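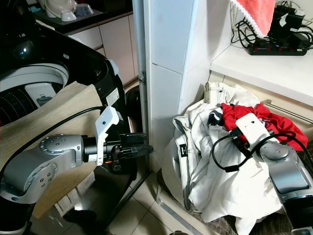 Cheap hours

In March I signed up for one of those electricity tariffs where the price depends on the time of day. Hiltelex, my supplier, had been writing to me for months, first politely and then with a picture of a piggy bank. The letter said I could save £200 a year. I have never knowingly saved £200 on anything, so I rang them up.

The arrangement is easy enough to explain at a dinner party, if you want to be asked to fewer dinner parties. From 9 at night until 7 in the morning, electricity is cheap. For the rest of the day it is dear, and between late afternoon and evening, when a normal person might like to cook something and sit under a light, it is very dear indeed. They sent me a fridge magnet with a clock face on it, shaded green and red. The red part covers most of my waking life.

I started out with enormous zeal. I bought a timer plug from the hardware shop in Pliststead, a Jamex one, with a ring of tiny pins that you push down with a biro. You're meant to set it once and leave it, and I reset it every evening for a fortnight. I charged my phone at bedtime like a saver of pennies in a Victorian novel. I batch-cooked after nine, which meant that for most of April I was chopping onions in pyjamas and going to bed smelling of cumin.

I also took up reading the meter display, a small grey box that glows amber when you are being extravagant. Mine glows amber for the kettle. I drink a lot of tea, and there is something very deflating about being judged for it before you've even got the milk out. I tried filling a flask at 6.55 in the morning and living off that until evening. Flask tea at three in the afternoon tastes like a school trip.

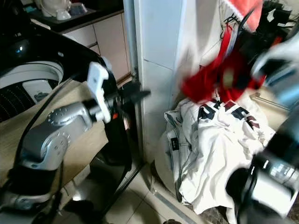 The bit about other people

A tariff is signed for by one person and lived in by everyone who comes through the door. My sister stayed for a week in May and put the oven on at half past five to do a single jacket potato. I said nothing. I stood near the magnet for a while. She asked if I was all right and I said I was fine, and then I told her the price per unit, and she ate the potato without any butter on it, I think as a protest.

Then there are the neighbours. The walls in my building were put up by someone who liked to know what everybody was having for tea, so anything with a motor in it has to be over by eleven. That gives me two cheap hours in the evening and, if I get up at a time I consider medieval, an hour or so before seven. The people who design these schemes must all live in detached houses, or in fields.

What I do all evening

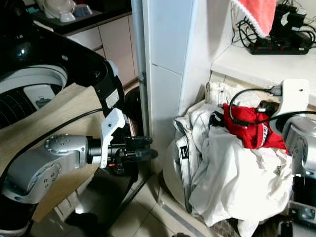

The cheap hours have rearranged my evenings more than any new hobby has managed. I used to watch television until I was tired. Now I wait for nine o'clock like a child waiting for a parent to leave the room, and then everything starts at once: slow cooker, dishwasher, toothbrush charger, the lot. Nothing gets done during the day any more, it just gathers. You can see the heap of clothes it has led to, which under the old tariff would have been dealt with in dribs and drabs at whatever hour I noticed I was out of socks. I now own more socks. I haven't worked out where they come in the savings.

My favourite discovery is the Maldonado electric blanket, bought in the sale, which comes on inside the cheap hours all by itself and asks nothing of me. If the whole scheme had been described to me as a blanket I'd have signed in the first phone call. I read the tariff booklet under it, all 30 pages, and learned that the green hours don't move when the clocks change unless you have the older kind of meter. I have the older kind of meter. I have written to Hiltelex about this and they have thanked me for getting in touch.

The first full bill came in July. I was down by £7 on the same stretch last year, which I spent on a curry because it was six in the evening and I wasn't going to put the oven on. I'm staying with it until the winter, at least. The magnet has faded a bit in the sun and the red part is going pink, so I may start treating that as a grey area.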